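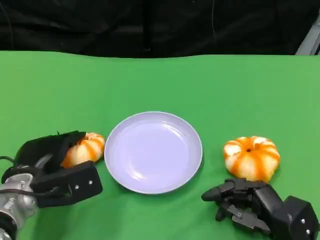

Small striped pumpkins - real ones or fakes for a table I have to leave set up?

Posted by sirko_kitchen_table, 06/02/2021

Hello everyone, I know it's early in the year to be asking about fall things, but our supper club does its planning in the summer and I've somehow ended up with the tables again. We meet in the hall at Lerkamdale and the harvest supper is in September. My idea is very plain: a green cloth, a light purple plate at each place, and a little squat pumpkin on either side of the plate, the kind with orange and cream stripes running down the ribs. I tried it with one plate and two pumpkins to see how the colors got along, and I like it more than I expected to. The purple and the orange seem to cheer each other up.

My trouble is that the tables have to be laid well ahead and then sit there until the supper. Will real mini pumpkins hold up that long, or should I give in and buy artificial ones? And is a pumpkin on both sides going to be a nuisance once people have forks and glasses and elbows to think about? My sister says one each is plenty, but she says that about everything.

Thank you for reading all this!

Ulises Ojeda

What a pretty idea, and you're not early at all. I grew the striped ones for years and still put in a row when my knees allow it, so let me tell you what I've learned.

Real ones will last, and often for weeks, if you start with good ones. Pick each one up and feel it all over. You want hard skin with no soft spots and a stem that's dry and firmly attached. Don't carry them by the stem, tempting as it is, for once it snaps off the pumpkin tends to spoil from the top. Wipe them with a barely damp cloth, dry them well (the grooves between the ribs hold water longer than you'd think) and keep them somewhere cool and airy until you need them. Please don't stack them in a closed plastic tub. I did that one year and lost most of the tub.

Before you lay the tables, put a small round of felt or card under each pumpkin. If one does go soft, it goes soft underneath where you can't see it, and it will mark a green cloth badly. Turn them over every couple of days and keep a few spares by.

As for two at each place, I'd set them a little back from the plate, toward the middle of the table, and leave a clear hand's width on both sides for the silverware. If a pumpkin is right up against the rim, people knock it every time they reach for the bread. Then again, if your tables are narrow, your sister may have a point - I'd sit down at one with a full place setting and see how it feels before buying the whole lot.

laltia_lane

Fakes. We bought 122 for a wedding and they're still in the closet looking the same as ever. Get the heavier ones if you can, the foam ones roll off if somebody bumps the table.

fulten_girl

I'd go half and half! Real ones on the table by the door where people stop and pick things up (they always do), and artificial on the rest. From a chair you really can't tell, especially by evening light. One thing I'd add about the cloth: iron it or hang it overnight first, as wrinkles show on a plain green much more than on a print, and once everything's laid you won't want to lift 2 pumpkins and a plate at every seat to smooth it out. Also check whether your pumpkins have been varnished or painted before anybody takes them home to cook. Ours went into soup the next day, but those were straight from the garden.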